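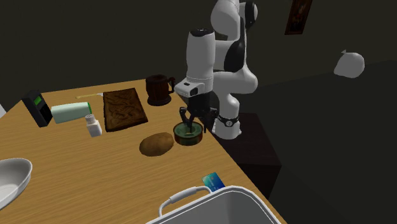

Why Oil Is Stored in Tanks

Oil comes out of the ground every hour of the day. People do not use it at the same speed every hour of the day. They drive more in some months and heat their homes more in others. The difference has to go somewhere, and most of it goes into storage tanks.

What is in the tank?

Crude oil is the liquid that comes straight from the well. A refinery heats it and separates it into products such as gasoline, diesel and jet fuel. Crude oil and finished products are kept in separate tanks. If they were mixed, they would have to go through the refinery again.

Oil is measured in barrels. One barrel is 42 US gallons. The barrel is only a unit now, like the mile or the pound. Very little oil travels in real barrels.

How does the roof work?

Many large crude oil tanks have a floating roof. It is a flat steel lid that rests on the oil itself. When oil is pumped in, the lid rises. When oil is pumped out, the lid sinks. There is almost no air space between the lid and the oil, so less of the oil can turn into vapor. Vapor is a gas that forms from a liquid. Oil vapor can catch fire, and it is bad to breathe.

A rubber seal runs around the edge of the lid and closes the gap between the lid and the wall.

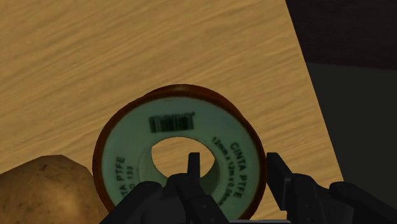 How do people know how much oil is inside?

The old method is called dipping. A worker lowers a steel tape with a weight on the end through a small hatch. The tape is pulled up, and the worker reads the mark where the oil stopped. Most tanks now also have an electronic gauge, but the tape is still used to check it.

Reading the level is the first step. Oil swells when it is warm and shrinks when it is cool, so the temperature must be measured too. The volume is then corrected to a standard temperature. In the United States this is 60 degrees Fahrenheit.

A worked problem

The storage site at Jistham has a tank that holds 2,401 barrels on the first day of March. On each of the next 3 days, a pipeline brings in 14 barrels and a truck takes away 5.

Each day the tank gains 14 minus 5, or 9 barrels.
After 3 days it has gained 27 barrels.
The tank now holds 2,428 barrels.

A real tank can hold hundreds of thousands of barrels, but the sum is done the same way.

What does storage have to do with price?

When tanks are filling up, more oil is arriving than people are buying. Sellers may lower the price. When tanks are emptying, buyers may have to pay more. Traders read storage reports for this reason. A report does not tell them what the price will be tomorrow, and other things, such as storms and wars, also change it.

Words to know

Crude oil: oil as it comes from the well.
Refinery: a plant that turns crude oil into fuels and other products.
Gauge: a tool that measures a level or a pressure.
Inventory: the amount of something held in storage.

Written by Radka Ristić. Numbers checked by Noel Umali. Last updated 8/31/25.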